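Archives > Photo-History List > 2019 > Re: Burnov portraits, unsigned prints

Date: 2 September 2019
Subject: Re: Burnov portraits, unsigned prints

Hi all,

Back from vacation and catching up on the list, so forgive me if someone has answered this off to the side already. I wanted to jump in because I spent most of March with the Burnov studio material and I'm still a little in love with it!

The original message said:

> I have recently bought a group of 17 portrait prints at a country
> sale, all gelatin silver, mounted on cream card. Three have the Burnov
> blind stamp at lower right. The rest have nothing on the front, but
> several have pencil numbers on the back, the highest being 861. The
> sitters look like theater people, late twenties or so, lots of
> satin and cellophane backdrops. Is there a list of Burnov negatives
> anywhere, and does a missing stamp mean they are later copies?
> Also, would anyone care to guess why two of them are trimmed?

OK, taking these out of order.

The missing stamp wouldn't worry me. The studio stamped prints that went out to sitters and mostly didn't bother with the ones that went to magazines, which got a wet ink stamp on the back or sometimes only a pencil number. I've handled prints with no stamp at all that were plainly made at the same time as the stamped ones (same paper, same slightly sloppy spotting around the hairline, same card). What I would look at is the surface. The early prints are on a warm, faintly textured paper, and the copies that Pralari put out after the war are on something much colder and shinier. Put one of your stamped ones next to an unstamped one by a north window and you'll see pretty fast which camp it's in.

As for the numbers, there is a list, sort of. The Cisach library has the studio daybook, and it runs to 1211 entries, with a gap where a few leaves were torn out long ago. Each line gives a number, a surname, and a fee, and once in a while a note like "again, with the dog" that makes the whole trip worthwhile. It's not online. The reading room will check single numbers by email if you're polite and patient, but for a group like yours I'd go in person. They let me photograph pages without a flash, and I have about 40 of them on my laptop, though of course not the ones you need, I just looked.

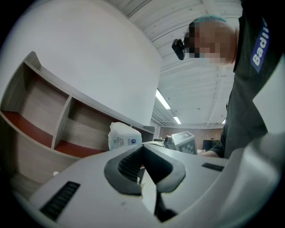 Does a number in the daybook prove that a print was made at the time of the sitting? It only proves that there was a sitting, because the same number was used for every print ever pulled from that negative, including the late ones.

So please don't let a dealer talk you into "numbered, therefore vintage." I fell for that one myself years ago, and paid for it, and the thing is still hanging in my hallway looking smug.

Now the trimmed ones. My guess is magazine use. The picture editors of that period had no mercy at all, and if a layout wanted a tall narrow picture they took a knife to the print. Check the backs for crop marks in blue or red crayon, or a little slip of paper glued along the top edge. If the trimmed pair show the whole figure and have lost the sides of the backdrop, that would fit too. There's a wonderful one in the Zavala collection where the sitter is posed in front of what must have been yards of crumpled silver foil, and all that's left of it is a strip by her elbow.

One thing I'd love to know: do any of yours have a handwritten title on the mount, in violet ink? I've seen that on four prints now and can't match the writing to anyone in the studio. It isn't the hand in the daybook. If you've got one, could you send me a scan off-list? The list software still eats attachments over a certain size.

And whatever you do, please keep the cream mounts, even the grubby ones. I've seen too many of these lifted off and floated in nice new mats, and then the pencil notes go in the trash with the card.

I'm back at Cisach later this fall and happy to look up a few numbers if you send them before then. Same goes for anyone else on the list with stray Burnovs in a drawer.

Cheers from a very messy desk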